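19/05/2022, dye bench, Itholm

Third go at the Hukatance walnut stain on wool felt. Ilze Kļaviņa swears the colour holds in daylight if you double the alum. I have yet to see it. Batch 137 was window-side for a fortnight and went the colour of weak tea. 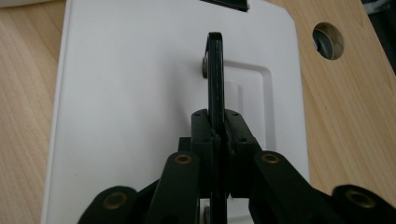
Alum is my main doubt. The supplier's sheet gives one strength and the tub label gives another, and Mercedes Correa went by the tub. I'd like the whole lot redone from the sheet. The blacks are worse: our swatches dry to a brown that only passes until you hold them against a proper black, say the plain black of those finger pads, and then the claim on the Plilimano recipe card ("deep, true black") looks like sales talk.

Iron bath next. 2 g in the small pot, 3 g in the large, same felt, same soak. If 191 comes out greyer than 137 did I'll believe the iron is doing something.

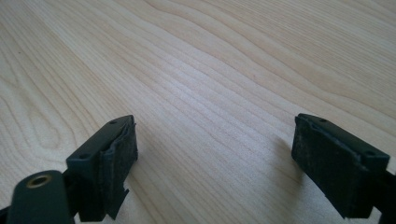

Rinse water is the other thing. Iglesias wrote that hard water makes no odds, with no figures given. Will run one set in rainwater and not tell Ilze which is which.

To do: more felt, new litmus strips, label the jars on BOTH sides.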